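4.2 Logging seized items in Jorngate

Use this section when a new exhibit arrives at the storage room. You need an officer account and a witness account. Both people must be signed in before you start.

1. From the main menu, open Exhibits and select New Intake.
2. Enter the case number. If the case is not listed, stop and ask the records desk to open it.
3. Choose the item class – narcotics, cash, weapons or general property.
4. Scan the seal on the bag. Jorngate fills in the seal number.
5. Weigh the sealed bag and type the gross weight in grams. Do not subtract the bag.
6. Select a shelf. Narcotics can only go to shelves 2 through 8. 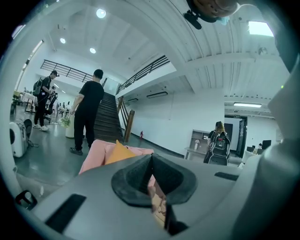
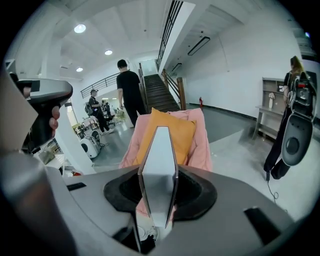
7. Have the witness enter their PIN. The Save button stays gray until the PIN is accepted.
8. Print two labels. One goes on the bag, the other in the case folder.

Note: A record left unsaved for 19 minutes is closed and the entries are lost. The seal number can be scanned again.

CAUTION: Never open a sealed bag to correct a weight. Save the record as it is, then file a correction under 4.5.

If the scanner does not read the seal, select Manual Entry and type the number twice. Manual entries are marked with an M in the daily report and must be signed off by the shift supervisor before the exhibit can be moved to the lab or listed for destruction.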